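Wednesday, September 25, 2024

Slept badly, rained all the way in, and the tram was packed because of whatever is going on at the stadium. Still, I was at my desk before nine with a cheese roll from the place by the bridge, so I'm counting that as a win.

Today was the first proper day of the new scoring and I have been looking forward to it for weeks! Background, for when I read this back in a year and have forgotten everything: up to now we've marked each episode as done or not done. Piece on the peg, tick. Piece not on the peg, cross. It's quick and it makes a lovely table, but you throw away nearly everything. An arm that picks up the piece, carries it over and misses the dowel by a hair gets the same cross as one that never touched anything. Merike has been saying since April that we should score by stages, and I've been saying we haven't the hours for it, and last week I finally gave in.

So now there are five stages - reach, grasp, lift, line up, seat - and each one gets its own mark. Gönül wrote the sheet. We're starting on the peg toy, as it's the one we have the most old recordings for (1438 episodes, all needing a second look, I try not to think about it).

I spent most of the morning arguing with Gönül about "lift". Does it count the moment the block leaves the table, or only when it's properly clear? She wanted a height. I wanted something a tired person can judge by eye at five in the afternoon. We pulled up the green block and went back and forth over it.

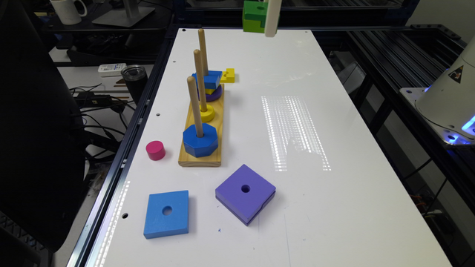 Green block in the gripper, just above the table. Even we could agree on this one.

In the end we went for "clear of the table and held", no height, and if the two scorers disagree it goes to Necati, who has the casting vote and is already moaning about it. I think that's fair. The notched pieces are going to be the awkward ones anyway. They look different depending on which way round they're held, and the gripper finger hides part of them, so you end up squinting at a corner and guessing.

Lunch was soup, at my desk, while going through the first of the old recordings. I'd promised myself 60 before home time. The good news is that it goes faster than I feared once you stop rewatching the boring bits. The bad news is that my marks and Merike's matched much less well on "line up" than on anything else. On "grasp" we were nearly the same person. On "line up" I was far too kind, apparently, and gave it to anything that wandered over in the general direction of a peg. She's right, I do that. I want it to do well!

Did a second batch after three with the rule tightened (hole over the peg, or it doesn't count) and we got much closer. Wrote that into the sheet in capitals.

The other thing I noticed, and this is the bit I really wanted to get down before I forget, is how much the layout matters to how you score. When there's a lot on the table I'm slower and I change my mind more. With the green block lying by itself to the right of the toy, and the blue and purple squares down at the near end, I can tell straight away whether the gripper is anywhere useful. Put the same block in among the others and I'd be scrolling back and forth for ages. I'd like to time it properly, with two or three of us doing the same set in a different order. Might even be a small result of its own. Perihan says everything looks like a small result to me after coffee. 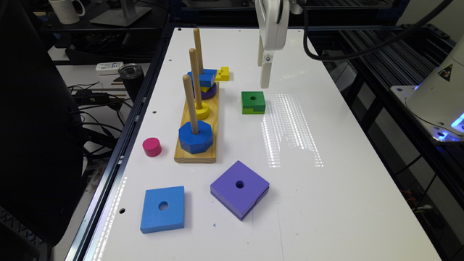 Evening

Home by seven, feet soaked. Rang Fadime, who asked what I'd done all day, and I said I'd decided what "lift" means. Long silence. Then she told me about her boiler for twenty minutes, which was fair enough.

Couldn't leave it alone after dinner, so I worked out the hours on the back of the gas bill. If we do 400 of the old episodes with two scorers and leave the rest to one, it fits before the Kendov meeting, just, provided nobody gets ill. I'd rather do the lot twice but I can hear Merike laughing from here. Will put it to her tomorrow.

To do: send Gönül the list of the ones we disagreed on. Ask Necati if he really means it about Fridays. Buy bread. Dry boots.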